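What the Arm Changed at Gulo: A Student Project Report

Work and Technology module, final version, 12 January 2025

I picked Gulo for my project mostly because I could get there on one bus. It's a small company in Hoklow that packs and ships spare parts, and last June they put in their first robot arm to help with the sorting tables. I spent 40 hours there over the fall, split between the packing room and the little office upstairs where the practice runs get set up, and I came home with a notebook full of scribbles and a much longer list of questions than I started with.

My main question was pretty basic: when part of a job gets automated, what happens to the rest of the job? Our reading for class made it sound like a person either keeps their work or loses it. At Gulo it was messier than that. All 10 people on the sorting team were still there when I visited. What they did all day had changed a lot, though, and they had plenty to say about it (especially at lunch, which is where I got most of my good material).

Before the arm, sorting meant standing at a table, picking small parts out of mixed trays and putting them where they belonged. One woman told me her hands used to ache by mid-afternoon, and she doesn't miss that one bit. A man at the next table said the hand work was the part he liked – you got into a rhythm, you talked to people. Now he spends a good chunk of his shift checking bins and walking over when the arm stops and waits for help. He called it babysitting. I wrote that down three times because three different people used the same word!

The arm runs on software called Vimby, and every new kind of part gets tried in simulation before the real arm goes near it. That surprised me. I figured somebody just pointed it at a tray and hoped. Two people from the sorting team now do this practice work upstairs for half of each shift, and they got a small raise for it. They learned it from a short course by Soomro, the outfit that installed everything, plus a lot of trial and error. The practice setups don't look much like the packing room, either. They use household stuff, fancy dishes, stone counters, all kinds of backgrounds, so the arm doesn't get too used to one plain table.

I sat in on some of these sessions and got kind of hooked. You watch from right by the gripper, looking down, and you find yourself leaning in your chair to help it along. Parts full of holes get a lot of discussion upstairs, and so does anything with a bend in it, where the choice of which edge to go for matters.
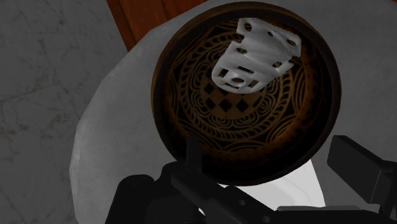 Did the arm take anybody's job at Gulo?

Nobody on the sorting team was let go, but two people who left before I came weren't replaced, so the team did get smaller.

I think that second half matters as much as the first. The people I talked to weren't scared for themselves so much as for whoever would have been hired next. One of them has a son finishing high school who always figured he'd start at Gulo, like she did.

The other thing I'd flag is who gets the new work. Both upstairs spots went to people who were already comfortable with computers. Several of the others said they would've liked a shot at it, and they hadn't known they could ask. If I were writing advice for the company, I'd start there – post the openings on the break room wall and let people try a session or two.

My survey was a bit of a flop. I left paper forms in the break room and got four back, so I've leaned on the conversations instead. I'd also have liked to see the place before June, when everything was still done by hand, since all my "before" comes from what people remember.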